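Betreff: Re: [Hausliste Steinbach] Steckdosenleisten in den Arbeitsräumen

Hallo zusammen, 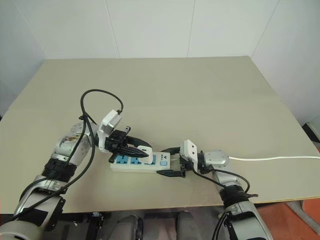

zu den Leisten in den Arbeitsräumen habe ich jetzt die Liste vom Juli durchgesehen und mit dem verglichen, was auf den Tischen liegt. Eingetragen sind 86 Stück, davon fehlt bei 12 der Prüfaufkleber oder er ist nicht mehr lesbar. Die meisten Rückfragen betreffen die Leisten, die lose auf der Tischplatte liegen. Auf dem beigen Tisch vor der weißen Wand liegt die Leiste ungefähr quer und leicht schräg, und der kleine weiße Stecker ist über den Steckplätzen angesetzt. So eine Lage ist für kurze Arbeiten in Ordnung. Für Dauerbetrieb möchte ich die Leisten unter der Platte haben, mit den Haltern von Clodari, die wir ohnehin im Lager haben.

Mitiku Tesfamariam schrieb:

> Hallo Roswitha,
> können wir die Leisten nicht einfach liegen lassen? Wir stecken
> ständig um, und unter dem Tisch kommt man schlecht dran. Außerdem
> passen zwei breite Netzteile nie nebeneinander. Gibt es Leisten mit
> mehr Abstand zwischen den Steckplätzen? Und wer trägt Neues in
> Listum ein, wir oder ihr?
> Gruß, Mitiku

Zum Umstecken: An Tischen, an denen täglich gewechselt wird, kann eine Leiste oben bleiben. Bitte dann das Kabel nach hinten führen, so dass es nicht über die vordere Kante hängt. Leiste an Leiste bleibt verboten, auch für einen Nachmittag.

Zum Abstand: Ja, gibt es. Ich bestelle 16 Leisten mit gedrehten und weiter auseinander liegenden Steckplätzen. Wer welche braucht, schreibt mir bitte Raum und gewünschte Kabellänge. Kurze Verlängerungen für einzelne Netzteile habe ich auch noch - die liegen im Schrank neben der Werkstatt, zweites Fach.

Zu Listum: Neue Leisten trage ich ein, Umzüge in einen anderen Raum tragt ihr selbst ein. Die Nummer steht auf der Unterseite. Leisten mit Rissen im Gehäuse oder wackelnden Kontakten bitte gleich abziehen und mir bringen, nicht in die Schublade legen.

Die Leisten ohne Aufkleber hole ich nächste Woche vormittags ab. Ersatz bringe ich mit.

Viele Grüße
Roswitha Görtz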